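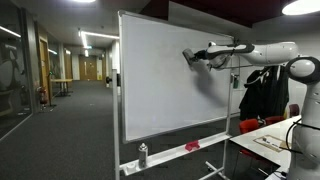 **How many wiping demonstrations does Trollon need before the next training run?** The plan calls for 150 accepted episodes, and the set stands at 100.

## Collection

Episodes are recorded by teleoperation, with Edith Huanca and Themba Baloyi alternating as operators. Each one starts with the eraser already in the gripper and ends when the arm returns to its rest pose. Joint positions, gripper state and wrist force are logged throughout. Sessions run up to 20 episodes, after which the operators swap.

Start poses were too similar in the January batch – Johannes Pillay found that most began near the board's center. The start pose is now drawn by script before every episode.

## Rejected episodes

7 episodes were dropped in review. Most had gaps in the force log, traced to a buffer setting in the Flekell recorder. The setting has been changed and the gaps have not come back. The remainder were stopped early by the operator and are kept in a separate folder for the failure classifier.

## Open items

- Board angle: all accepted episodes use one tilt setting. Warrick Cosgrove wants a second setting in the remaining batch.
- Labels: contact start and end are still marked by hand. The Khumalo script misses light contact.
- Budget: no change requested. Operator hours are within the Flavthorpe allocation.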